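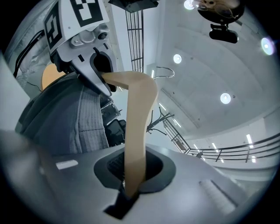 Page last changed: 28/07/2021

Worport card terms table
README

This is the readme for the Worport table. The table collects the printed terms of credit cards and store cards, in one format, so that two cards can be compared without opening two long agreements. I started it for my own use when I wanted to leave my old card, and then other people asked for the file.

What is inside

The main file is cards.csv. It has 932 rows and 24 columns. One row is one version of the terms of one card. When a bank changes the terms, we add a new row and keep the old one, so the same card can appear many times. The rows belong to 568 different cards.

The second file is issuers.csv. It gives the short code of each issuer and the full name. Please join the two files on the column issuer_code and not on the name, because names are written in different ways in the agreements.

The most used columns

card_id: our own number for the card. It stays the same when the bank gives the card a new name.
valid_from: the first day of the terms, as printed in the agreement. Empty if the agreement has no date.
apr_low and apr_high: the purchase rate, in percent. If only one rate is printed, both columns have the same value.
intro_months: length of the introductory rate, in months. Zero means the agreement says there is no such rate. Empty means we could not find it.
annual_fee: in dollars. If the fee is waived in the first year, the column has the normal fee and first_year_free is set to yes.
reward_type: cash, points, miles, store credit or none.
reward_base: what you earn on purchases that are in no special category.
foreign_fee: in percent of the purchase.
reader: initials of the person who typed the row.

How the rows are made

Each agreement is read by one person and checked by a second person. The first reader types the values, the second reader opens the same agreement and types the rate and fee columns again without looking. A small script called Poma compares the two and prints the differences. If the readers do not agree, the value stays empty until Laimutė Rozīte has decided. Her notes are in the folder decisions, one text file for each card.

We do not copy values from comparison websites. Many of them show only the best rate, and the date is often missing.

Known problems

Points are hard to compare. A point at one bank does not have the same value as a point at another, and we do not try to convert them to dollars. If you need this, you must bring your own values.

Cards with rotating categories are only partly covered. The column rotating says yes or no, but the categories of each quarter are not in the table.

In 5 rows the late fee is a range and we kept only the higher number. They are marked in the column note with the word "range".

The Illulmont store cards were typed before we had the second reader. I have looked at them again — the annual fees are fine, but I would be careful with intro_months. They should be read again in October.

File format

Both files are UTF-8, with a comma as separator and a point for decimals. Text with a comma inside is in double quotes. Some spreadsheet programs turn card_id into a number and remove the zeros at the beginning, so please import this column as text.

Use and license

You may use and change the table for any purpose if you name the source. It is not financial advice, and the terms of your own card are the ones in your own agreement.

Corrections

Send the card_id, the column and a copy of the page where you found the right value. Without the page we cannot change the row. Corrections for the Raptis cards go to Iason Drakos, all others to me through the contact form.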